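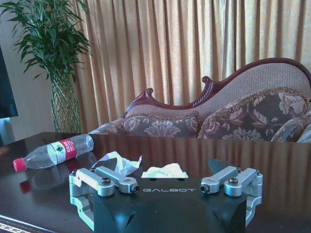 Vol. 21, p. 256

My aunt Viorica left me the accordion and my cousin Saron got the car, and for most of June I was pretty sour about it.

I don't play. I want that understood, because the whole family started telling people I did. The thing weighs as much as a wet dog and it smells like the inside of Aunt Viorica's hall closet - mothballs, oranges, cough drops. It says Vogler on the front in curly letters, except the V is gone, so for years us kids called it Ogler and laughed until somebody sent us outside.

Anyway, I took it to Alvar Midtbø on Masitz Street, figuring he'd give me 500 dollars and I'd be done. Alvar undid the straps, squeezed it once, and made a face.

"Fifty," he said.

"Fifty! She played weddings on this!"

"I know, I was at them. You've got two dead reeds and a mouse has been in the bellows." He squeezed it again, and it let out this long low wheeze, exactly the noise she used to make getting up off the couch. I'm not kidding. Same note, same little catch at the end.

Well, what was I going to do? I said I'd think it over and carried it back to the bus, and a lady with groceries moved her bags so it could have a seat.

Saron came by that night in the car (my car, I'd been calling it in my head) and wanted to know what I got for it. I told her to sit down and close her eyes. Then I squeezed.

She didn't say anything for a while. Then she asked me to do it again.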